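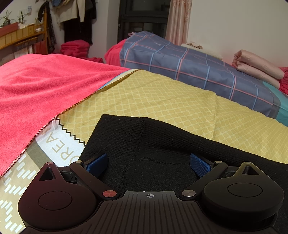
Figure 4. Black knit fabric on a mustard-yellow cloth with a small lattice print. Seam running vertically, ribbed band across the lower part.

4.2 Dark knits on the bed

Most of the folding in the Yimyam households is done on the bed, not at a table. Sangkhawat noted this in her February visits and we found the same. The bed is wide and at a decent height, and the cover is already there. Black knits were the slow ones. Seam hard to find, front and back look much alike, ribbing curls. On a yellow cover the outline at least is clear, and several people told us they keep a light sheet on for that reason. Of the 372 folds we coded, the dark knits had the most restarts (Table 2).

Straps and small fastenings are a seperate matter. We coded them as "attachments" whether sewn on or loose. They twist, they catch on knitwear, and people tend to deal with them first or forget them until the end.
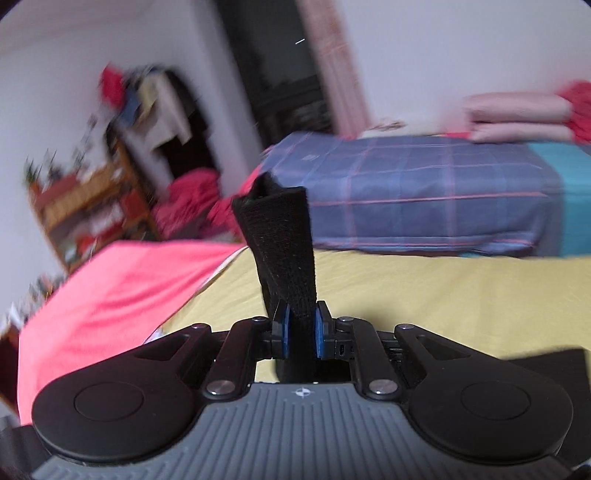

Figure 5. Black hook-and-loop strap, twisted at its top end. Yellow sheet on the bed, folded pale pink towels further back.

Finished work goes to the far side of the bed, nearly always. Towels at the bottom of the order of difficulty, so they get done early and sit there as a sort of marker for where the next pile starts. Thepsuriya calls this the "parking edge" and we keep her term. Blankets are different, they get pushed to one side and left, folded last or not at all. 7 of the 20 participants said they don't count a blanket as laundry.

Laying flat took longer than the fold itself for dark knits. Crease near the neck or hem, smooth it, look for the seam, smooth again.

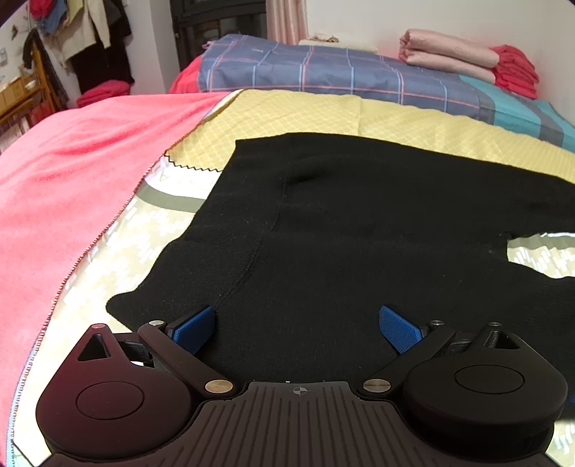

Sheet type matters too. Quilted covers hold a garment still while it is being smoothed, plain ones let it slide, and a sheet that doesn't reach the mattress edge gives two surfaces to work accross. We did not control for this. The Plolix coding scheme has no field for the cover, so we added one by hand, see section 5.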